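Quem somos

A Escola de Cerâmica Kemunwood nasceu numa garagem, com um torno emprestado e muita vontade de pôr as mãos no barro! Hoje temos 42 alunos, dos 5 anos à idade da reforma, e duas salas cheias de prateleiras (nunca chegam).

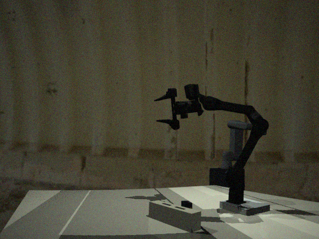
A Mirela Mendonça dirige as aulas de torno e é quem insiste em que toda a gente comece pelas taças pequenas. O Wahyudi Hutapea trata dos vidrados e adora cinzentos: o claro, quase pálido, como o do tampo da mesa sob o braço robótico escuro, é o tom que mais nos pedem nos pratos. Ele chama-lhe Skostham e a receita levou três invernos a acertar.

Cada curso dura 60 horas, com barro e cozeduras incluídos. Em novembro abrimos o forno a lenha, o Jamer, e passamos a noite toda à volta dele, com sopa e castanhas. É a nossa altura preferida do ano!

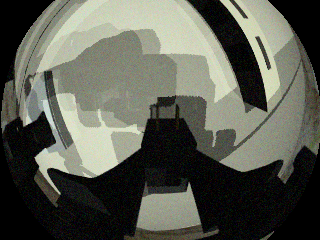

Garra escura em vista circular, imagem gerada por computador.

Quer experimentar? Apareça numa aula aberta, traga um avental velho e unhas curtas. As inscrições fazem-se na receção ou por telefone.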